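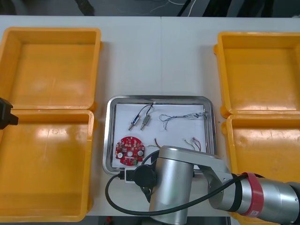
## 分拣台，四月

Flivus 机器人社的图集页，先占个坑，照片慢慢补。这学期的项目叫 Trakik，双臂小零件分拣，要拿去 Wistham 学生自动化赛参赛。

上面是工作台。四个橙色料盒，左右各两个，左边两个和右上都空着，右下被右臂挡住大半。中间不锈钢盘垫白纸，零件全放盘里。垫纸是为了背景干净，之前直接放钢面上，反光一来识别就乱跳。

## 盘里的东西

- 两个带螺纹头的圆柱小传感器，一个蓝的，一个灰绿的，尾巴上拖黑线。线比本体难搞，夹起来会甩，甩到盒沿就挂住。
- 一团细线，偏蓝、灰、白。软的东西最头疼，视觉组给它单独开了一类，叫“线团”，标注标到眼花。
- 红色圆板，花边轮廓，中间有个孔。规定只许夹边，不许碰元件，夹坏了自己焊。
- 右边短线，红黄绿，线头剥过的。跟线团容易混，现在靠长度分。

## 两只臂

右臂的腕部在钢盘前面，黑色线缆绕了好大一圈。走线下周重新理，扎带已经申请了，还没批。

左臂只露出一点黑色夹爪，在两个左料盒交界的高度。左右臂分工还在吵：一派要各管一边，一派要左臂专门递料。目前先按各管一边写，代码里留了开关，别删。

## 料盒怎么分

暂定，改了会在群里喊：

1. 左上：传感器
2. 左下：圆板
3. 右上：线团
4. 右下：短线

右下那个离右臂太近，规划老是报碰撞，可能跟右上对调。等仿真组跑完在定。

## 进度，随手记

训练集 793 张，标完了，其中 136 张光线太暗，要重拍。重拍的时候顶灯全开，窗帘拉上，橙色盒底反光就反光，别拿布盖，比赛现场也没布。

上一轮连续测试抓了 159 次，失败的大部分是线团。日志在共享盘 Mutiso 文件夹里，文件名请写清楚，不要再叫“新建文件夹最终版”了。

桌子是两张拼的，中间有条缝。搬动过就要重新标定，不管你觉得动没动。标定一次将近 2 小时，所以拜托不要靠桌子，书包也别放上来。

## 还缺

- 夹爪软垫，硅胶的，厚一点
- 备用圆板
- 白纸，A4 就行，裁好再放，边角翘起来会被当成零件
- 有空的人来写参赛说明书，初稿只写了封面……

下午四点以后实验室一般有人，想看机器跑的直接来。低年级也欢迎，不会写代码没关系，标注和整线都缺人。进门先看急停按钮在哪，长头发扎起来。

后面的照片等调试完再传，夹爪换垫子前后各拍一组，角度保持一至，方便对比。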